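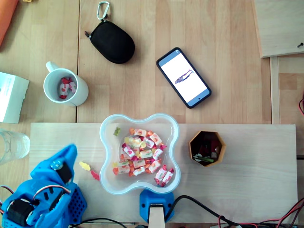 Posted in: Forums > Cameras & Imaging > Compacts and Travel Zooms

Poltometti 56 announced, anyone buying the stabilization claim?

lsalgado
So the press release went up this morning, 9 August 2022. New pocket zoom from Poltometti, 12x lens, and the line everyone is repeating is "tripod-steady at full zoom." I've owned three cameras that said something like that on the box. None of them were. The release doesn't say how they measured it or at what shutter speed. Has anyone seen a sample that wasn't shot in full sun?

tiago_p
The samples are all beaches and kites. At those shutter speeds a brick would look stabilized.

skov_h
I'm a little kinder to it than you two. I had the last model for a year and the stabilization was decent up to the middle of the zoom. If they moved the whole lens group like the release says, and it's not a crop in software, that's a real change. I'd wait for a proper test before calling it junk.

lsalgado
I didn't call it junk. I said they haven't shown anything.

adelino.s
Does the release say anywhere whether it crops in video? I read it twice and all I found was "optional enhanced mode," and in my experience enhanced mode means they throw away the edges of your picture and hope you don't check.

tiago_p
Footnote 4. "Field of view may be reduced." May be!

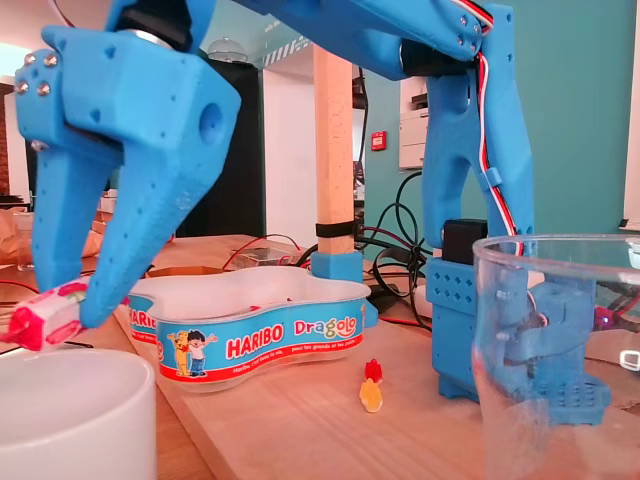
Can you turn the enhanced mode off and keep the optical part running?
According to the spec page, the two are separate menu items, so you can leave optical on and set enhanced to off.

skov_h
That was me asking over on the Esusmont store page, pasting it so people don't have to dig. The reply was from store staff, so take it for what it is.

ermelinda_m
Store staff read the same spec page we do. Esusmont told me my old Ruppert had a headphone jack. It did not have a headphone jack.

adelino.s
Leaving stabilization aside, look at the battery. Rated for 49 minutes of recording. With the zoom moving and the screen at a brightness you can see outdoors, I'd expect a good deal less. And it's a new battery shape again, so none of my spares fit.

skov_h
The Ruppert is no better on that, and it costs more.

adelino.s
The Ruppert takes the batteries I already own. For me that settles it.

lsalgado
Fair. What bugs me is the price of the kit. They're putting the charger in the "creator bundle" with a wrist strap and a mini stand, and the plain box gets a cable. Last February's model had the charger in the plain box.
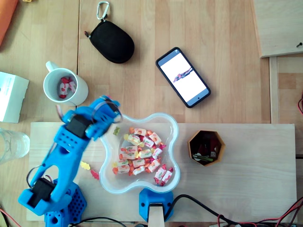

Candy bowl on the board, blue arm coming in from the left.

ermelinda_m
I don't mind charging by cable. I mind the cable being 12 inches long.

tiago_p
Munlow usually gets one early and shoots indoors at night, handheld, full zoom. If their test looks good I'll eat my words. Until then I'm keeping my money.

skov_h
Munlow also gave the last one a glowing review, and you told me they were in Poltometti's pocket.

tiago_p
I said the review was soft. The test clips were fine, I just didn't agree with what they wrote under them.

skov_h
OK, that's a different complaint than the one you made then. I've put in a preorder, it can be canceled up until it ships. I'll post clips from my kitchen with the lights low, no kites.

lsalgado
Please post them straight off the card. Anything that's been through an upload gets smoothed out and we'll be arguing over mush.

adelino.s
And one with enhanced mode on, same spot, so we can see how much it crops.

Recent threads in this forum
Ruppert firmware update broke my zoom rocker
Is a 54 mm filter adapter worth it on a compact?
Dust behind the lens after one trip
Cheapest card that keeps up with 4K
Poltometti repair times, post yours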